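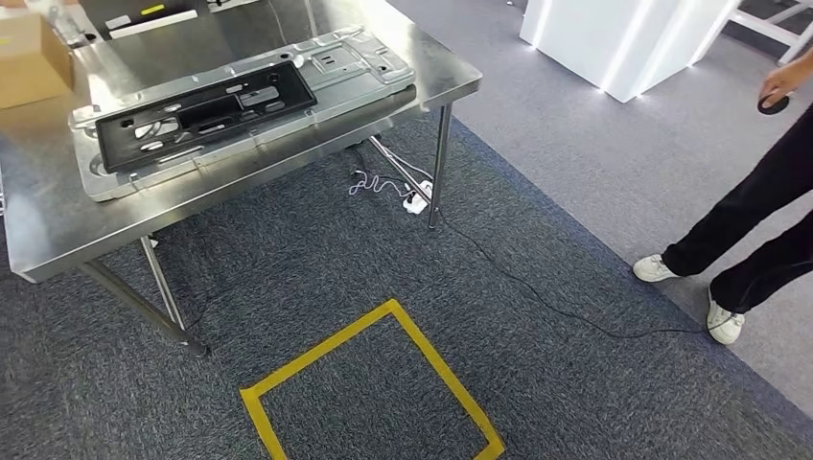
So I finally got a turn at the Jarnen booth! I'd been reading about their remote teaching setup since July, and on 29th August I stood in line for it twice, which tells you how badly I wanted another go.

The job is simple to explain. There's a big stamped metal panel on a steel table, and you steer the robot by remote to show it how the panel should be handled. Every run you do gets saved, and later on the robot learns from the whole pile. Noémi Kiss, who was running things, told me they have 1,930 runs so far and want over 3,000 before they train again.

My first try was awful. I kept moving my own hand too fast, and shiny metal on a shiny table is really hard to judge (I thought I was touching the panel when I was still well above it). Noémi kept saying "slower, slower." Second try, much better!

Lyle Ridgeway went right after me and was smooth from the start, the jerk. He says it's all in the wrist. My shoulder is still sore, and I'd go back tomorrow.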